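Secondhand home goods shop to open on Pellegrini Street

HULLERIK, 2024-10-16. A shop selling used household goods will open next month in the former Tukar shoe store at 22 Pellegrini Street, after standing empty since March.

The store, called Irik Home, will carry baskets, hangers, hooks, racks, small shelves and other items for closets and kitchens. It will not take clothing, mattresses or large furniture. The owners said they wanted to stay with things a customer can carry out the door in one trip.

Sorting of the first donations began this week at white tables in the back room. Household items are checked for cracks, rust and sharp ends, then priced and put out by type. Wire pieces are kept together in baskets until there is shelf space for them.
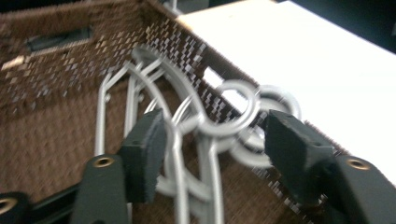

Most items will cost between one and six dollars. Woven storage baskets will be priced by size, and anything decorative in metal will be priced one piece at a time. Goods that have not sold after six weeks will move to a half-price shelf by the register.

The store took in 558 items during a two-day collection at the Hullerik library parking lot. Kitchen goods made up the largest share, followed by closet items. Some boxes arrived with mixed contents and have not been sorted yet.

Hangers will have their own rack near the entrance. Plastic ones will be sold singly or in bundles of 11, with the bundles made up by color where possible. Bent hangers and those with a broken hook will be turned away at the door. 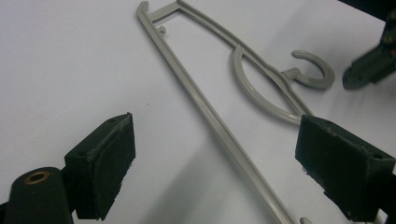 The shop will be open from 11 a.m. to 6 p.m. and will accept donations during the first two hours of each day. Donors are asked to wipe items down before bringing them in and to tape the lids of any boxes. Bags left outside after closing will not be accepted.

Parking is available behind the building, with the entrance to the lot on the Pellegrini Street side. The front step has been replaced with a ramp. Work on the lighting is still under way, and the town has yet to sign off on the new sign over the window.

The lease runs for two years. The owners said they may add a repair bench for lamps and small chairs if there is enough interest, but there is no date for that. A list of accepted items is posted on the shop door, and printed copies are available at the library's front desk.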